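**Bench sorting at Memdale** is the partial automation of hand sorting at the returns and repacking works run by Memdale in Laltmont. The work concerns small personal-care goods, chiefly razors and electric shavers, which reach the site mixed together and have to be separated before they are counted and boxed. Robot arms were introduced in June, and the company has presented the change as relief from dull work. Whether it has been a relief for the people on the floor is disputed.

## Background

Memdale took over the Laltmont building from Morsy, a packing contractor, along with most of its staff. Under Morsy, all sorting was done by hand at long benches. A sorter was expected to clear 2000 items in a shift, a target that older employees describe as reachable on a good day and unpleasant on any other. Sorters rotated to labeling or loading every two hours, which broke up the day and spared their wrists.

The sorting software, called Flotora, was bought in the same year as the arms. It assigns items to baskets and keeps a log of each pick.

## The work

Sorting looks simple on paper. Goods are tipped onto a table and moved into small baskets, which are told apart by color. The difficulty lies in the goods. A disposable razor is light and thin, and its handle rolls. An electric shaver is rounded and offers few flat sides to grip. Items of one kind often land against each other, and an experienced sorter will part them with a finger without noticing that she has done it.

The arms work in pairs across a wooden tabletop, one from each side, each ending in a two-fingered gripper. Disposable razors and electric shavers are handled at the same table, and the baskets stand in a row at the back of the work area.

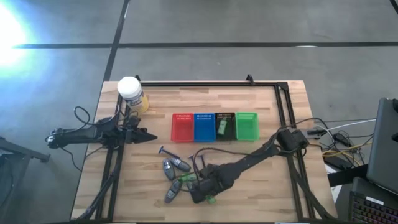 ## Effects on staff

The company has said that no sorter lost a job to the arms. This is true in a narrow sense. Seven posts were left unfilled as people retired or moved away, and the remaining sorters were given the title of "cell attendant." Pay did not change with the title.

An attendant lays out the goods, watches the arms, picks up what falls and clears stoppages. Several have said that the watching is more tiring than the sorting was. A stoppage must be cleared promptly, so an attendant can't easily look away, but there may be nothing to do for long stretches. The two-hour rotation was dropped during the first summer and has been restored only on the late shift.

Some changes have been welcomed. Complaints of sore wrists fell, and two attendants who had been on light duties returned to the floor. Others have learned to adjust the pick settings themselves — a skill they value, though Memdale has no pay grade for it.

The Flotora log has caused the most friction. It was described to staff as a record of the machines, but it also stores the time taken to clear each stoppage, and supervisors began to raise those times in reviews. Memdale later agreed to remove attendants' names from the log. With only one attendant at each table, the names are not hard to work out.

## Disputed results

Memdale's published summary claims that 89 percent of items are placed without human help. The summary doesn't say how an item is counted when an attendant has first moved it away from its neighbors, a step that staff say they perform all day. It also gives an output of 4000 items per table per shift, but leaves out the second person who was assigned to layout during the trial. No comparison with two hand sorters at one bench has been released.

As of November 19, 2025, hand benches are still kept for mixed lots and for days when the tables are down. The company calls them a temporary measure. Staff point out that the benches were given new lamps in the fall.

## See also

- Returns processing
- Job rotation
- Workplace monitoring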